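Un humanoïde apprend à ranger le linge à l'atelier Verbruggen

Il a des jambes argentées, deux pieds noirs, des mains à plusieurs doigts et, depuis juin, une tâche que beaucoup de foyers lui céderaient volontiers : s'occuper du linge qui traîne. À l'atelier partagé Verbruggen, le petit groupe réuni par Tamara Hrytsenko travaille tous les soirs, à partir de 19 heures, sur un robot humanoïde baptisé Nado. Et les progrès donnent franchement envie d'y passer une soirée !

Le projet est né d'une conversation devant la machine à café, l'hiver dernier. Tamara Hrytsenko, électronicienne de formation, cherchait un terrain d'essai plus coriace que les cubes de couleur et les gobelets en plastique qu'on voit dans tant de démonstrations. « Le tissu, c'est le cauchemar rêvé, sourit-elle. Un tee-shirt ne se présente jamais deux fois de la même manière. Vous le lâchez, il a déjà changé de forme. »

Le groupe a donc monté un coin chambre, avec lit, oreiller et moquette grise, au fond du local. Les membres y apportent leurs propres vêtements (propres, le règlement affiché à l'entrée est formel) et les éparpillent avant chaque série d'essais. 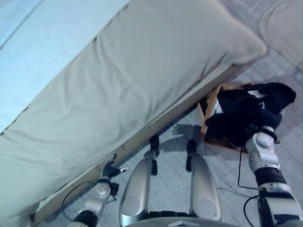 Les tissus sombres restent les plus difficiles. Sur du noir, les plis se distinguent mal, et le logiciel a du mal à décider où poser les doigts. L'équipe a longtemps accusé la caméra avant de s'intéresser à l'éclairage : deux lampes déplacées plus tard, le taux de saisies réussies est monté d'un coup. « On a crié tellement fort que les gens de la menuiserie sont venus voir », raconte Tamara Hrytsenko.

Le programme qui commande les bras s'appelle Umen. Écrit presque entièrement sur place, il s'appuie sur des gestes enregistrés un par un : une personne guide le robot à distance, le mouvement est conservé, puis trié. La collection compte désormais 1 000 gestes, et le groupe vise les 2 000 avant de s'attaquer à quelque chose de plus ambitieux, le pliage. Pour l'instant, il s'agit de prendre et de déposer, ce qui occupe déjà largement les soirées.

Côté mécanique, l'atelier a fait avec ses moyens. Les supports de capteurs, dessinés par les membres, en sont à leur quatrième version. Le passage des câbles, lui, fait encore débat : les garder longs laisse de la liberté aux bras, les raccourcir éviterait de les surveiller sans arrêt quand le robot se tourne. Une gaine souple est à l'étude, et toute personne qui a déjà câblé un bras articulé sera accueillie à bras ouverts.

La carte qui coordonne l'ensemble, la Karex, a été conçue par deux habitués du local pour une table traçante, puis adaptée. Elle tient bon, même si son ventilateur s'entend jusque dans la cour.

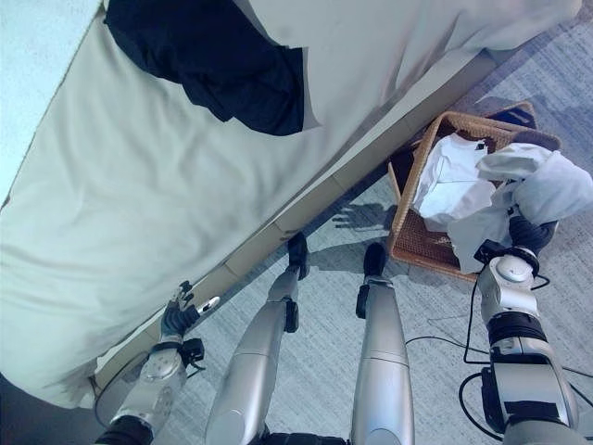
Déposer un vêtement dans un panier paraît tout bête, et c'est pourtant là que le groupe a passé le plus de temps au printemps. Le rebord accroche les manches, le tissu s'étale, une main s'ouvre trop tôt. La solution retenue pour le moment consiste à descendre plus lentement et à écarter les doigts l'un après l'autre. C'est moins spectaculaire, mais les essais s'enchaînent bien mieux.

L'autre main n'est pas oubliée. Une partie des gestes enregistrés sert à travailler les deux bras ensemble, l'un près du lit, l'autre du côté du panier. Les plus jeunes membres se sont pris de passion pour cet exercice et tiennent un tableau des meilleurs enchaînements, remis à zéro chaque mois.

Reste la question de l'argent. L'atelier met le local et l'outillage à disposition, les pièces d'usure sont payées par une cagnotte. Il manque encore 200 euros pour une paire de doigts de rechange, et la boîte posée près de l'établi se remplit gentiment.

Une soirée ouverte est prévue en septembre, dès 18 heures. Le public pourra guider le robot et ajouter ses propres gestes à la collection. Les places sont limitées à 30, l'inscription se fait à l'accueil de l'atelier, et chacun est invité à venir avec un vêtement à ranger. Les chaussettes sont admises, mais Tamara Hrytsenko prévient que Nado n'en a encore jamais attrapé deux de suite.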